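15/11/2024

Up too late again. Writing this before I forget which run was which.

Main thing: the re-ranking works. Or works in sim, which Remo will say is a different sentence. Ran the whole kitchen set overnight, 302 episodes with the old planner, 302 with the new one, same seeds. Old one finished 2 more than it did in September so basically no change there, good, means nothing else has drifted. New one finished 276. I read that number three times and then went and made tea.

What changed, for my own sake later. Before, the arm picked its next move from whatever the policy thought was likeliest and that was that. Now it draws a batch of candidate moves, rolls each one forward a little way in the simulator, throws out any that end in a bad contact, and only then picks. Corinne's idea from the train back from Rikuven, scribbled on the back of a Bachmann invoice. I said it would be far too slow. It is slow. Not far too slow though.

Where it still falls over is the sink. Counter jobs fine, drawers fine, but anything that has to come up out of a basin and it starts to dither. Went through the failures one at a time this afternoon with the viewer open. Most are sink ones. The basin is deep, there's a ledge inside it, the tap hangs over the top, and the drain basket is a nuisance in its own right because it can sit at a slant and then the planner's idea of "free space" is rubbish. I suspect the contact check treats the basket as a solid box. It has holes and a rim, the collision mesh doesn't know that. Must ask Meinrad who made the mesh, I think it came in with the Prerkgate assets and noone has touched it since.

Stopped on episode 2249 (numbering carries on from the old sets, don't panic, future me). Basket tilted with its rim against the black ring on the arm, wooden board lying slightly tilted on the bottom of the sink, wrist right over by the tap. Sat looking at that for ages.
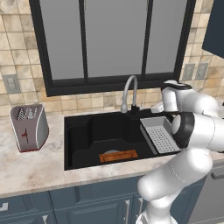

Tomorrow

Rerun only the sink episodes with the finer basket mesh. Keep the seeds!! Last time I forgot and lost a day.

Log the rejected candidates as well as the chosen one. At the moment I can't tell if the good move was never drawn or was drawn and then thrown out. Completely different problem depending on which.

Ring Ursina about the cluster slot. She has us down for Vustska hours still and that project is finished.

Ferdinand wants a plot for the group meeting. One plot, old against new, split by task type. Not going to hide the sinks in the average, he'd spot it anyway and so would Corinne.

Also need to write down the rollout length somewhere proper. Currently lives in my head and one comment in a config file with "temprary" next to it.

Remo asked at lunch whether it's cheating, using the simulator to plan inside the same simulator. Bit annoyed because he's right to ask. Need a version where the planner's copy has slightly wrong friction and weights, see how fast the number drops. Will do that after the mesh thing. Bed.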